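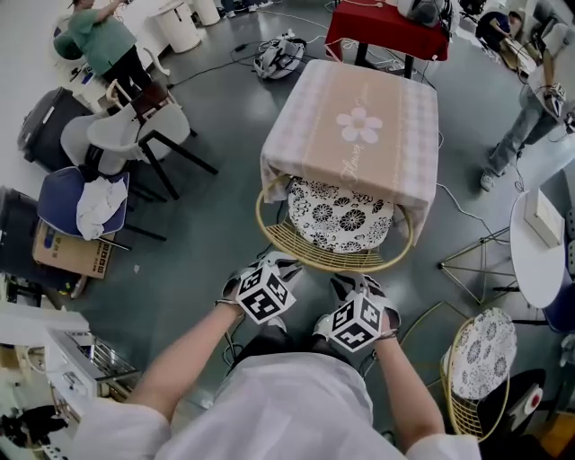

Two hand-held grippers with marker cubes, next to the small table with the flower tablecloth. Bilside site, October.

Learning to handle cloth from human hands: first results from Uken

In the last issue we wrote that the Uken project was moving its data collection out of the lab and into furnished rooms. The first round is now finished, and we want to share what we found, including one result we did not expect.

The method is simple to describe. A person holds one gripper in each hand and does an ordinary household task. Each gripper carries a cube with printed markers, and from these markers we compute where the gripper is and how it is turned at every moment. The recorded motion is then used to train a policy for a two-arm robot. No robot is needed in the room during recording, so several people can work at the same time in different corners.

For this round we chose tablecloths and chair covers. Cloth is a difficult material for our policy, which was trained before on boxes and cups only. We kept 1167 demonstrations after cleaning. Of these, 502 were recorded in the old lab, on one gray table with one plain cloth. The rest come from Bilside, where the tables have different shapes and the cloths have checks, bands, flowers and writing on them.

We trained three policies with the same settings. The first one saw only lab data, the second saw only Bilside data, and the third saw both. Each policy was tested in 48 trials on a table that was not part of the training. The task was to take a cloth by two corners and pull it until it covers the table top.

The lab policy often found the first corner but lost the second one, mostly when the cloth had a strong pattern. It seemed to take the border of a printed band for the real edge of the cloth. The Bilside policy made this mistake much less. We had expected the mixed policy to be the best of all, but it was a little weaker than the one trained at Bilside alone. Our present explanation is that the lab recordings all start from the same side of the table, and the policy learned this habit. We are checking it now by leaving out the lab data in small steps.

There is also a practical lesson for groups who want to try the same. When the two grippers come very close to each other, one cube can hide the other from the camera, and the position of the hidden one jumps. The Plellasa tracking code now marks such moments, and we cut them before training. We also ask the people recording to pause for a second with both cubes in view before the first grasp.

The next round will add folding, and we will repeat the tests with the Bright arms, which have a longer reach. The cleaned recordings will be available to partners once the labels have been checked.

Recent items
Why we stopped using gloves for data collection
Plellasa: changes in the tracking code
Visiting the Bilside site: what partners should know
Uken reading list, October

You receive this newsletter because you signed up on our partner page. To change your settings or unsubscribe, use the link in your confirmation e-mail.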